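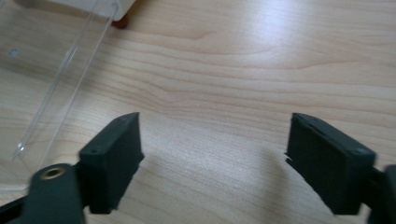
Green gripper fingers over a light wooden tabletop.

Memory Corner — the milk route

Quick one this month, I'm typing this between two loads of wash and the deadline was yesterday. Sorry Aisyah.

Last issue I asked for your delivery memories and got more mail than I've ever had for this column. Most of it about milk. So, milk it is. Ice cream truck people, you're in February, hang on to your nickels.

We had Herrera Dairy on our side of town. If you lived past the tracks you had Plolten, and there was real feeling about that. My mother would not have a Plolten bottle in the house. Her sister married a Plolten driver and Mother still wouldn't. Same cows as far as I could ever tell.

The Herrera truck came up Beltisden Road before it was light. No horn, no bell. What you heard was the glass. Bottles jiggling in the wire carriers, then the side door sliding, then boots. I shared the front bedroom with my brother and we'd lie there and listen to him work his way up the hill, house by house. If he skipped a porch you wondered if those folks were away.

Ours was the galvanized box with the hinged lid, next to the back steps. You left the empties in there, rinsed, with a note rolled up in the neck of one. Two quarts, one pint cream, no butter. My brother once added "and 100 chocolate milks please" in what he thought was Mother's handwriting. It was not. We got one chocolate milk, and a note back that said the other ninety-nine were still with the cow. Mother kept that note in the recipe tin for years and I'd give a lot to know where it went.

Winter was the best. The cream would freeze and push up out of the bottle with the paper cap riding on top like a little hat. You had to get out there before the cat did. We'd slice it off with a butter knife and put sugar on it and that was breakfast as far as we were concerned. Father called it a waste of good cream and then had some.

Summer was not so good. If you slept in, the milk went off, end of story. There was a block of ice in the truck, and kids ran behind begging for chips of it. Our regular man would knock some off with the pick and hand it down off the tailboard. It had sawdust on it, and it tasted like sawdust and wet canvas. Nothing better on a July morning. I've tried to explain this to my grandkids and they look at me like I ate dirt. Well, more or less.

He collected on Saturdays. That was the one day you saw him in daylight and it was always a suprise how short he was. He had a leather book with the route in it and a punch on a chain, and he'd stand in the kitchen and have half a cup of coffee. Half, every house. I figured out later that it must have come to gallons.

Now some of your letters.

Mehrangiz Mazandarani wrote three pages, thank you, I can only fit a bit. She came here as a girl of nine and the milk box was a mystery to the whole family. They thought the previous people had left it behind, so her father kept his shoe polish in it. First morning after they signed up, the driver set the milk down in there next to the brushes and went on his way. She says the lid smelled of polish as long as they lived in that house, and she still can't shine a pair of shoes without wanting a glass of milk.

Somebody on Caltico Street (no name, please sign your letters) says the drivers there had a horse until well after everyone else went to trucks, and the horse knew the stops and would move up by itself while the man was on the porch. House number 832 had an apple tree and the horse would not go past it without one. Also says the route was 300 houses. That seems like an awful lot for one horse, but I wasn't there. Anybody know?

And a short one, copied whole: "I dropped a full carrier on the church steps when I was 13 and helping my uncle. Eight quarts. It ran all the way down to the gutter and every dog in the neighborhood came. He never told my mother. I am telling her now, God rest her."

The home delivery stopped on our street the year I started high school. No big goodbye that I recall. There was a card in the box saying thank you for your custom, and then we got milk in cartons from the market like everybody else, and the box got used for clothespins. The cartons leaked at the corner. Mother wrote to complain about that, too.

I did find one Herrera bottle at the rummage sale last fall. Chip in the lip, red lettering half gone. I paid too much. It's on my kitchen windowsill with pencils in it.

OK, for February — ice cream trucks, popsicle men, the fellow with the cart, whatever you had. What did it play, what did you buy, what did it cost. Keep it to a page if you can (Mehrangiz). Drop letters in the box by the front desk or hand them to Aisyah Tambunan, who types up the ones I can't read. Photos welcome, put your name on the back in pencil so you get it back.

Dryer's buzzing. More next month.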